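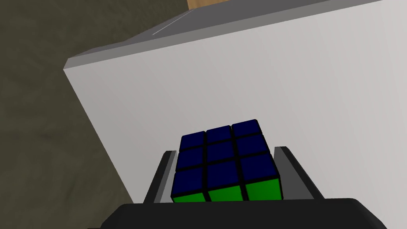

Figure 6. Test grasp in the simulator, palm view: cube between the fingers, blue face up.

6. Teaching the gripper to hold something

By now you have a Zarari arm bolted to a bench, a Sikora controller that answers when spoken to, and a simulator that opens without complaint. If any of those is missing, go back to section 4. We'll wait.

This section sets the grip in simulation first and moves it to the real hand second. Please keep them in that order. A simulated cube costs nothing to crush, and the shared workshop has already lost one coffee mug and the good calipers to people who felt lucky.

6.1 Load the test setup

1. Start the simulator and open the project folder you made in section 5.
2. Load the scene called cube_grasp. The first load is slow. Later loads are slow too, but you'll be used to it.
3. Switch the view to the palm camera. You should get the two fingers rising from the bottom of the window with the dark palm between them.
4. Press Home and let the arm settle before you touch anything else.

Note: If the fingers come up at the top of the window, the camera mount is flipped. Set the mount roll to zero and reload. Turning your monitor upside down has been tried.

6.2 Close on the cube

1. Open the gripper fully.
2. Jog the hand down until the cube sits between the finger pads. Use the small steps. The large steps are for crossing the room.
3. Set the force limit to 100. These are controller units, and they match nothing on your kitchen scale.
4. Press Close and wait for the position readout to stop changing.
5. Compare your view with Figure 6. There should be a pad against each side of the cube and the blue face should be pointing up. Part of the green side will be hidden behind the palm, and that's fine.
6. Write down the finger position. Ours settled at 548. Yours will differ if you printed your own pads.

Caution: Do not raise the force limit to fix a crooked grasp. A crooked grasp at high force is still crooked, and now it's stuck. Open the fingers, re-center the hand and close again.

6.3 Lift and check

1. Raise the hand in small steps until the cube clears whatever it was resting on.
2. Hold for a slow count of ten and watch the blue face. If it tilts, lower the hand and repeat 6.2.
3. Save the grasp under a name you'll recognize next month. "test2_final_new" is taken, several times over.

Note: The large white box is a solid object in the simulator. Drive the hand into it and the arm will stop with error 828. Back away, press Clear, then press Home.

6.4 Move to the real gripper

1. Shut down the simulator. Two programs arguing over one arm is as bad as it sounds.
2. Check that the Nasutex pads are seated and the screws are snug – finger tight plus a quarter turn.
3. Copy the saved grasp to the controller and set the speed to its lowest value.
4. Run it once with no object and one hand on the stop button.
5. Run it again with a cube. Use a cheap one.

Caution: Keep fingers, sleeves and lanyards out of the gripper while the controller is powered. It cannot tell you from a cube and has no interest in learning.

If the controller shows error 943 on the first real close, the position sensor cable is loose. Power down, reseat it at both ends and start again from 6.4, step 2.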